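Workshop notebook, household chores bench
January, Saturday, started 9.40

Carrying on with the floor clearing question. We want to know if the arm can be left to tidy a bit of room around furniture and a trailing cable, the way anyone would before getting the hoover out. Tabletop work is in the other book.

Changed since last entry: new fingers fitted, the tapered ones from Jodetti. The old pair were too blunt to get under anything thin. Wrist camera put back on its original bracket. Planner is still the Plutier build from before the holidays. I did not update it, so the runs can be compared.

Checked the finger gap first thing. They close evenly now. Right one needed its screw nipped up.

Runs 1 to 6, sock on open floor. Picked up every time, dropped once on the way to the box. The drop was my fault, the box had been kicked out of place. Time per sock 87 seconds. I can do it in two without bending my knees.

Runs 7 to 12, same sock pushed under the round table. Four picked up, two abandoned. Both abandoned runs stopped at the approach with the message "no clear path". There was a path, I put my own hand through it. I think it is treating the shadow of the legs as more legs. Logged under fault 297 with the earlier ones from the kitchen.

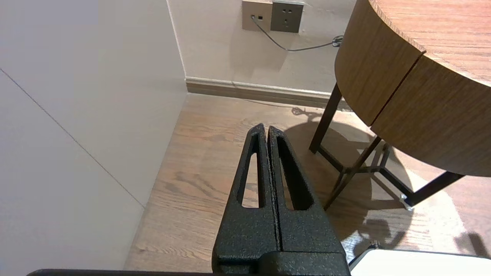
Wrist camera, fingers closed, round table and its shadow to the right.

With the light coming in like that the leg frame has a second copy on the floor, crossbars and all. The planner uses colour as well as depth when it marks out obstacles, and near the floor the depth is poor, so colour wins. Arancibia had the same complaint about their trolley in the loading bay and ended up fitting blinds. We can't ask people at home to draw the curtains before the floor gets tidied.

11.15. Taped paper over the window and did runs 13 to 18 under flat light. Six out of six from under the table. Same sock, same start positions. That is good enough for me that it's the shadow and nothing to do with reach.

Cable next. Left it plugged in at the wall plate and asked for the coil to be picked up and laid on the tabletop. Did not go well. It finds the coil but keeps putting the grasp point on the coil's shadow on the floor, then closes on nothing and reports success. The false success bothers me more than the miss. A person would feel there was nothing there. Finger force reading stayed flat the whole time, so the information is available and not being used.

Tried it with the paper up: first attempt got hold of the cable, then pulled sideways instead of lifting. Stopped it by hand before it strained the plug. No more cable runs until there is a limit on sideways pull.

Where we are with each job, my opinion:

Socks and soft things on open floor: yes, slowly.
Under furniture: yes in dull light, no in sun.
Cables: no. Would not leave it alone in a room with one.
Moving the table itself to clean under it: not tried, and the arm isn't rated for it anyway.

Hiteck want a line from us on what to promise for 2026. I'd put soft items on open floor and leave the rest out.

To do
- turn down colour weighting near the floor, rerun 7 to 12 with the paper off
- grasp check from finger force before it is allowed to report success
- sideways pull limit, then cable again
- order spare finger pads, part 2104
- take the paper off the window, it is stuck on with the good tape

Stopped 12.50. Arm parked, power off at the wall.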